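Robot Floor Practice Working Group
Minutes, May meeting
Held at the Hunbridge building, second floor meeting room, 2:00 p.m.

Present: members from Flanetley, Gralley and the Hunbridge facilities office. Lamont sent apologies and written comments, which were passed out before the start.

1. Minutes of the last meeting

Approved with one correction. In the section on charging, "docking area" should read "charging area" both times it appears.

2. Matters carried over

The sign for the lab door has been ordered. The wording is the one agreed in April: robots in use, check in at the desk before entering.

The question of who signs the daily check sheet when two teams share a shift is still open. Gralley will propose wording.

3. Floor condition and clear space

The group went through the draft floor section line by line. Flanetley reported that most of the unplanned stops in their log came from the floor and what was on it. Cables were the most common cause, followed by bags and chair legs. Facilities asked that the rule cover furniture feet as well, as people tend to check for loose items and forget about a table that has been pushed over a little.

Glare was discussed at length. Gralley has had trouble with floor detection where overhead light reflects off a shiny surface, and wants operators to look at the floor from the height of the robot's camera before a run. Lamont's written comments ask for matte floor coating in all shared rooms. Facilities said there is no money for that this year. The group agreed to treat glare as something to check and write down, and to come back to coating when the budget is next open.

Shadows under tables and stands were raised too. Members were split on whether a shadow should be logged. It was agreed to log it only if the robot slows or stops for it.
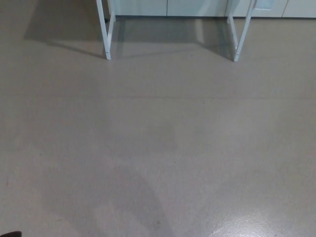

4. Floor section, wording agreed

4.1 Before the first run of a shift, the operator walks the full route. Cables, bags, tools and loose parts are picked up.

4.2 Tables and stands stay on their marks. If one has been moved, it is put back before the run or the move is noted on the check sheet.

4.3 Small dark items at the base of cabinets or near furniture feet are checked by hand. A camera view is not enough to pass them.

4.4 Glare patches and floor seams on the route are noted once per room, and again if the lights or the furniture change.

4.5 Cabinet doors stay closed while a robot is moving.

4.6 Clear width on any route is at least 100 cm. Lamont had asked for more. The number stays for now and will be looked at again after the trial.

5. Stop buttons

Each operator tests the stop button at the start of the shift with the robot at rest, then once at walking speed. Gralley asked whether the second test is needed for arms on fixed bases. It is not, and the text will say so.

Wireless stop units are charged overnight. A unit showing low battery is not to be used, even for a short run.

6. Trial of the check sheet

Flanetley and Gralley will use the new sheet for the next 400 runs between them. Sheets go in the binder by the desk. A run with no sheet counts as a missed check and does not go toward the total.

Flanetley asked to use a tablet version. Agreed, as long as the questions are the same and in the same order.

7. Other business

Facilities reminded everyone that the floors are washed on the evening schedule and that robots must be on charge by then.

8. Actions

Gralley: wording for shared shift sign-off.
Flanetley: tablet version of the sheet, sent around before the trial starts.
Facilities: floor marks for tables and stands.
Lamont: reasons for a wider route, in writing.

Meeting closed at 3:40 p.m. Next meeting in June, same room.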